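**Storing bulk packs of pillow-shaped packets — shelf or basket?**

**maselow_pantry**

We've taken over the stockroom behind a small community shop and I'm trying to sort out one bay of shelving. Most of it is easy. Tins stack, boxes stack, bottles stand up. The trouble is the soft plastic packs with rounded sides. They're shiny, they don't sit flat, and if you put one on top of another the top one ends up on the floor by lunchtime.

At the moment they're lying lengthways on open shelves with the label facing out. Looks all right first thing in the morning. After an hour of people taking one and putting another back it looks like a jumble sale.

The shelves are Brornico, the plain ones with a slim front edge. No lip. Has anyone got a system that works without spending much? I have 265 pounds for the whole bay and a good part of that has gone on brackets.

Kiros

---

**afroza_d**

Baskets. Wire ones, pulled right up to the front of the shelf. We did this with everything soft about a year ago and I wouldn't go back. You lose a bit of width on each side but nothing rolls.

Put the oldest at the front and fill from behind.

---

**Mitiku S**

I'd say no to baskets for anything with a label you need to read. You end up looking at the end of a packet through wire. Our lot gave up checking and just grabbed whatever was nearest, so we had the wrong things going out.

What worked for us was a strip along the front. We cut lengths of plastic angle, stuck them on with double-sided tape, and the packs stopped sliding. 27 mm high is enough for the fat round ones and you can still read the label over the top of it. Clean the shelf edge with surgical spirit first or the tape comes off within the week.

---

**afroza_d**

> You end up looking at the end of a packet through wire.

Only if you put them in end-on. Lay them across the basket and the label is on top where you can see it.

---

**Mitiku S**

On top is fine for the bottom shelf. Kiros said open shelves, so presumably some are above head height. Nobody's reading the top of a packet up there, they're looking at the underside of it.

---

**maselow_pantry**

Yes, the worst shelf is the high one. You're looking up at the packs from underneath. What you see is a lot of plastic and whatever is printed low down on the side.

Should have said, a fair number of ours have labels in Chinese, and only two of us read it. The rest go by colour. So it does matter which way round they face.

---

**Analyn C**

Going by colour is asking for trouble if you have two sizes of the same thing. We had a large and a small in the same colour from one supplier and they were mixed up constantly. Different price, different product code, and from below they looked the same until you had one in your hand.

We put the big ones on one shelf and the small ones on another, with a strip of coloured tape on the shelf edge for each. Green for large, yellow for small. It took ten minutes. I'd do that before buying anything.

---

**fasil_al**

Why are they on the high shelf at all? Anything that rolls should be below chest height. Put your paper goods up top and bring these down. If something light and square falls, it falls flat. A full packet coming down on someone's head is an accident book job.

---

**maselow_pantry**

Paper goods are already up there in the next bay. I have four shelves to play with and the bottom two are taken by the heavy stuff, which isn't moving. I could swap the third and fourth but the third isn't much better.

---

**fasil_al**

Then I'm with Mitiku, front lip. Check how deep the shelf is too. If it's a deep one, put a block at the back so the packs can't be pushed away out of reach. People shove things back to make room and then you find them at stocktake. Our last count was 539 lines and most of the missing ones were behind something else.

---

**afroza_d**

We never had that with baskets, for the record. You pull the whole thing out and look in it.

---

**Mitiku S**

At head height, with a full basket of packets? No thanks.

---

**Analyn C**

Kavenport do a shallow tray that sits halfway between the two. Low front, higher sides, solid base. Not cheap, so maybe just for the top shelf. We have a few and they've lasted. The only complaint is that dust collects in the corners.

I'd still do the tape first.

---

**maselow_pantry**

Thanks all. Plan for now is Analyn's tape on the shelf edges, large and small kept apart, and Mitiku's plastic angle along the top shelf only. I'll price up the trays in June when the next bit of money comes through.

Afroza, I'll try one basket on the third shelf with the packs laid across, and see what people make of it.

One more question. Do you stack the round ones or keep them in a single layer? The big ones are on top of the small ones in places and I don't like it, but a single layer means going out to the back for more twice a day.

---

**fasil_al**

Single layer. If you must stack, small on top of big.

---

**afroza_d**

Two layers is fine in a basket. I'll say no more.

---

**maselow_pantry**
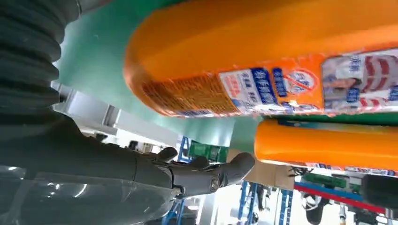 *Large orange pack and the smaller one beneath it, seen from below*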